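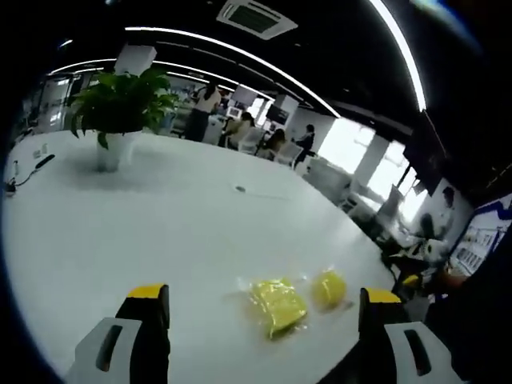
Unit pricing should follow the serving

Most grocery shelf labels carry two numbers. The large one is the price of the package. The small one is the unit price, printed in type that a shopper over 50 cannot read without bending down. The small number is the more useful of the two, and its basis is often wrong.

Take instant soup. At the Totlow store nearest me, one brand is priced per ounce of dry mix and the brand beside it per ounce of prepared soup. The first looks several times as expensive as the second. Cooked according to the directions, they cost nearly the same. Both labels are accurate, and a shopper who compares them will reach a false result.

The usual defense is that weight is objective and a serving is not. I accept the second half. Serving sizes are set by convention, and manufacturers have an interest in keeping them small. Weight has its own problems, however. Canned beans are sold by net weight, which includes the liquid most people pour down the drain. I drained and weighed two cans of the same labeled size. The Nikum can held 32 grams more beans than the Iyamu can, and the Iyamu can had the lower unit price. A label based on drained weight would have reversed the order.

Concentrates are worse. Dish soap, laundry detergent and drink powder are all sold at different strengths, and price per ounce rewards the weakest product on the shelf. A manufacturer can add water, enlarge the bottle and improve its unit price without changing anything the buyer gets out of it. Price per load is printed by some detergent makers, but each one defines its own load.

My proposal is limited. For any product that is drained, diluted or rehydrated before use, the unit price should be based on the quantity as used, prepared according to the package directions. Everything else can stay on weight or count. The test procedure would be short, and the maker would supply the figure along with the data it already sends to the retailer.

Small stores will object to the cost. The Prostside market chain prints its labels from a central file, and a change of basis there is a change in one column. A store that still writes labels by hand could be exempt below 1000 items.

The type size should also go up. A unit price that takes effort to read will be skipped, whatever basis it uses. I would set both numbers at the same height and put the unit price on the left.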